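Whitcombe Network Security, Week 7
Certificates, and why they keep expiring on you
Notes updated August 16, 2024

Right, so last week we got through the handshake, and a few of you looked a bit glazed by the end (fair enough, it's a lot of arrows on one slide). This week is much more down to earth. We're leaving the maths alone and talking about what happens to a certificate after you've got one, which is where most of the actual grief comes from.

Quick recap. A certificate ties a name to a public key, and somebody your computer already trusts has signed it. It has a start date and an end date. When the end date passes, anything that checks properly will refuse to connect, and anything that doesn't check properly will carry on happily, and you should worry about that second lot more than the first.

The Kikalberg case

I use Kikalberg every year because it's such an ordinary mess. They had one spreadsheet with 47 certificates on it, all neatly coloured in, with a reminder set for each. Then they ran a proper scan of the network and found 124. The extra ones were on printers, a phone system, two test servers and a whole batch of internal services that had been set up in a hurry and left alone ever since. The one that finally expired and stopped the ordering system in July wasn't on the spreadsheet at all.

So the first job is always the inventory. Scan your own address ranges, look at the public transparency logs for your domain names, and ask the teams what they've got. Do all three! Each one turns up things the others miss. Logs won't show you anything signed by your own internal authority, and a scan won't show you a client certificate sitting on somebody's laptop.
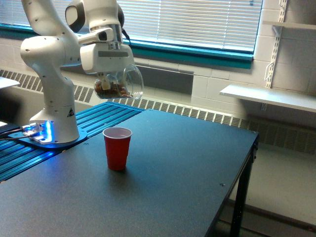

One comment on last year's notes said the scan was the easy bit, and that finding out who owned each certificate took the team far longer than finding the certificates did. I've moved ownership up the list this year for that reason. Every row in your inventory needs a team beside it, with a shared mailbox. A person's own address is no good once they change jobs.

What to record

For the assignment, each row should have the names on the certificate (all of them, including the alternative names), the issuer, the end date, where the private key lives, the owner, and how it gets renewed. Serial numbers are handy if you ever have to revoke something, so put them in too. I don't mind what you keep it in. A plain text file is fine by me as long as I can sort it.

Renewing by hand versus letting a program do it

Doing it by hand goes like this: make a new key, make a signing request, send it off, get the certificate back, install it, restart the service, forget the intermediate certificate, wonder why phones can't connect but your desktop can, go back and install the intermediate. I've done that last part more often than I'd like to admit.

Automated renewal uses a small client that proves you control the name and then fetches the new certificate for you. In the lab we'll use Jivusgate, which handles the proving either through a file on the web server or through a DNS record. Pick DNS if the machine can't be reached from outside. Just be careful with the DNS login you give it, and limit it to the one record it needs to change. 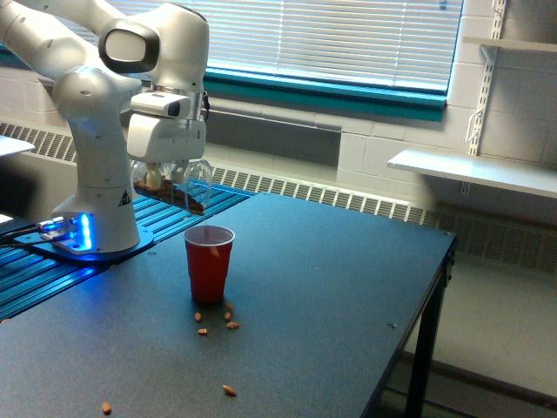

Figure 2. Robotic arm holding a clear cup of almonds on its side.

One trap with automation: the new certificate can land on the disk while the service goes on serving the old one from memory. The client reports success, your inventory says you're good, and then the old one runs out anyway. Always check from the outside, by connecting to the service and reading the end date it hands you. Your monitoring should do the same thing.

Lab 7

Log in to Jorura with your usual account. You'll find four servers in your group's sandbox, and each has something wrong with its certificate. One is a missing intermediate. I'm not telling you the others, but do check the names and the clock.

The connection log you've been given has 2,316 lines in it. Please don't read it top to bottom. Filter on the handshake failures first, then group them by the alert message, and you'll see the pattern pretty quickly.

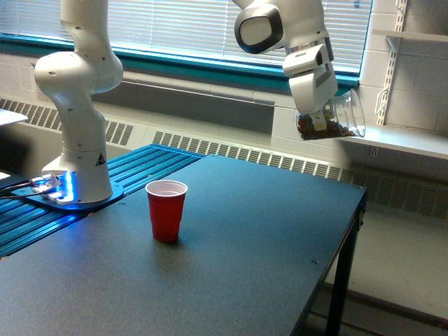 Figure 3. White robot arm, blue light at the foot of its base.

Write up what you found, what you changed and how you checked it. A page and a half is plenty. Don't paste your private keys into the report (it has happened, and more than once).

Reading before next week: the chapter on revocation, up to the section on stapling. We'll start with what a browser does when it can't get an answer about whether a certificate has been revoked, so have a think about what you'd want it to do.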